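3. What people say about the side of the wardrobe
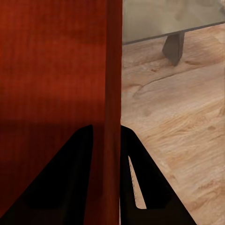
I should say up front that I didn't set out to write a paper about the sides of furniture. My project was meant to be on how households in Welemach decide what to keep when somebody moves out, and the wardrobe was one line in a long list of things I asked about. But people kept coming back to it. They'd answer the question I'd put to them, more or less, and then they'd say "but you know the side of it was never finished properly", and off we'd go for another twenty minutes (I have a lot of tape about wardrobe sides now, and I'm not complaining!).

So this section is about that. I sent the household survey to 500 addresses across Welemach and Galar and got 300 back, a far better return than my supervisor had bet on. Of those, 17 households let me come round and sit in the bedroom or the hall or wherever the big furniture lived, and talk for as long as they liked. The quotes in this section are from those visits. I've kept people's real names where they asked me to, and most of them did, quite firmly.

3.1 Show side and wall side

Elsa Fagerlund was the first to give me the words I ended up using for the whole section. She grew up above her uncle's workshop in Brosari and she talks about a "show side" and a "wall side" the way other people talk about left and right. The show side gets the good timber and the careful finish. The wall side gets whatever's left. "You never paid for the wall side," she told me, "and then you moved house and the wall side was facing the door." She laughed a lot at that, and then took me to see a cupboard where it had happened.

I'd read plenty on the display of objects in the home before I started, and nearly all of it treats a piece of furniture as if it had only a front. It's a fair enough shortcut if you're looking at catalogues. In a lived-in room, though, you mostly meet a tall cupboard side-on. You walk past it on your way to bed. You bump it with the washing basket. Figure 1 is a rendering of a reddish-brown wooden panel with its broad face and its narrow edge both showing, the edge darker than the face in the upper part, and it's pretty close to the angle people described to me when I asked them to remember a wardrobe from childhood. Hardly anyone started with the doors.

Figure 1. Rendered wooden panel, flat face and edge strip.

Colour came up more than I expected as well. The survey had a free-text box at the end (I nearly cut it, for space, and I'm so glad I didn't) and it produced 2821 words on furniture colour alone. "Reddish" and "that red-brown" turned up again and again, usually with somebody's name attached – Nonna's red-brown, the red-brown in the back room at Dad's. When I pressed people on what sort of timber it was, they mostly had no idea and didn't much care. The colour belonged to a person and a room, and the species of tree was a question for somebody in the trade.

3.2 Who gets to turn it round

Once you grant that a wardrobe has a good side and a bad side, somebody has to decide which way it goes, and this is where the interviews got a bit heated. Ginevra Longo and Benedetta Tedesco have shared a house in Galar since their university days, and they have one inherited wardrobe between them. It's Benedetta's by descent and Ginevra's by use, as they put it. For years it stood with the unfinished side to the window. Benedetta wanted it that way so the sun wouldn't fade the good side. Ginevra's view was that a side you protect from being seen is no use to anyone living there, and she said so again during our interview, at some volume.

They turned it in the end, in December, with the help of a neighbour and a blanket under the feet. Benedetta still thinks it was a mistake. I asked whether either of them had considered varnishing the other side to match, and they both looked at me as if I'd suggested painting the cat.

I heard milder versions of this argument in most of the shared households. It was quieter where one person lived alone, of course, but it didn't disappear. Cosimo Costa, a widower, has left his wardrobe exactly where his wife put it, bad side out, and he told me he sometimes apologises to visitors for it and then feels cross with himself for apologising. I've thought about that one quite a bit.

3.3 Moving day

Stanisława Pawlak ran a removals business out of Stasiv for most of her working life, and I interviewed her on her own account as well as a householder. Her memory for furniture is astonishing. She can tell you which street had the narrow stairs and which family insisted on riding in the truck with the dresser. From her I learnt that the side panel is where removalists look first, before they touch anything, to see if the thing has been shifted before and how rough the last lot were. Scrapes low down mean stairs. Scrapes at shoulder height mean a doorway and an argument.

She also reckons customers never notice damage to the wall side until years later, when they rearrange the room, and that she'd get phone calls about jobs she could barely place. She always went and had a look. Sometimes she took a wax stick along and fixed it on the spot, whether or not it was her crew's doing, and stayed for a cuppa.

I don't want to lean too hard on one removalist, and I haven't found another who'd sit down for a recorded interview. But her account does fit with what the householders told me about when they look at the side of a thing properly. It's when it's being carried, or when it's just been put down somewhere new and everyone's standing about catching their breath. Section 4 picks up from there with the survey answers on sheds, garages and the spare room, where a good deal of this furniture ends up living.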